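Najwa Issa
2 September 2014

1/ Spent yesterday at the Edgate startup fair. A few people asked for notes, so I'm putting them in one thread. I paid for my own ticket. I write a small newsletter on tech events and don't own shares in any company named below.

2/ Size first. The organizers gave the door count at closing as 3,101 visitors. Last year it was 949. The hall is the same one as last year, and the lines for badges ran out into the parking lot until after ten.

3/ There were 104 companies with a stand. Most were software, and most of that was payments, hiring or delivery. I saw four different apps for splitting a restaurant bill. Two of them were in the same row.

4/ The opening talk was from Kuroda, who make the scheduling software a lot of clinics use. Their line was that small firms should stop giving away the first year for free. They tried it, got plenty of sign-ups and lost most of them on the day the first invoice went out. 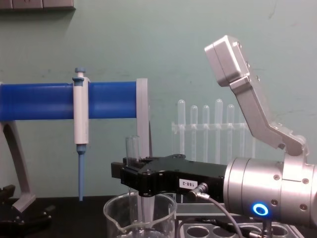
5/ They charge from month two now. Fewer customers, but the ones who come stay longer. No numbers were shown, and someone in the audience asked for them twice. The answer was that they'd be in the November report.

6/ Stusteven had the biggest stand and the least to say. They are still "in talks" on the new funding round. They were in talks in the spring too. The demo was the same one I saw then, with a new logo.

7/ I asked their sales desk what the product costs. I was told it depends. I asked what it depends on and was given a card with an email address. I've written to it and will post the answer if I get one.

8/ Best talk of the day for me was the afternoon panel on hiring outside the big cities. Three founders, all with teams under 20 people. All three said office rent was not their problem. Getting people to move was.

9/ One of them now hires people where they live and pays for a train ticket twice a month. She said it comes out cheaper than the moving packages they used to offer. I'd like to see that written up properly.
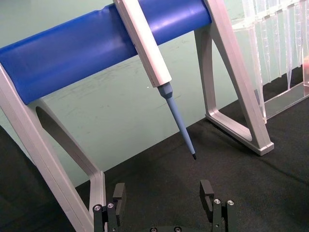
Pipette on its stand.

10/ Nillodska, the seed fund, announced 200 office hours slots for first-time founders. Half an hour each, no pitch deck needed. Sign-up was on paper at their table and the sheets for the first week were full by lunch.

11/ I talked to two people who'd put their names down. One has a working product and nine paying customers. The other has an idea and a day job. Both had been told the same thing by every other fund in the building, to come back when they had revenue.

12/ Now the complaints. The wifi dropped for most of the morning. If your whole pitch is a live web demo, that is your morning gone. I watched one team do theirs from printed screenshots and they handled it pretty well.

13/ The room for the smaller talks holds maybe 60 and was packed for every session. The main stage was half empty from two o'clock on. Swapping a couple of those would have been an easy fix.

14/ Also, lunch was one food truck. I left the building and had soup across the road, and so did half the speakers. I got more out of that table than from the panel on "platforms of the future", which I won't be summarizing.

15/ Short list of things I want to follow up on:

The train ticket hiring setup, if the founder will share costs.

Kuroda's report when it's out.

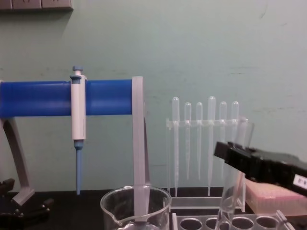 Who gets the office hours slots, and whether any of it leads to a check.

Stusteven's price list, if there is one.

16/ Somebody asked if it's worth going next year. If you're raising money or looking for a job, yes, go early and skip the main stage. If you only want the talks, the organizers say the recordings will be free on their site, but they didn't give a date.

17/ Correction to 3/: it was three bill-splitting apps. The fourth one splits rent. Thanks to the two people who wrote in.

18/ Longer version goes in Friday's newsletter, with the hiring panel in more detail. If you had a stand there and want to tell me how it went, my messages are open. I'm mostly interested in how many of the people you talked to were customers and how many were other startups.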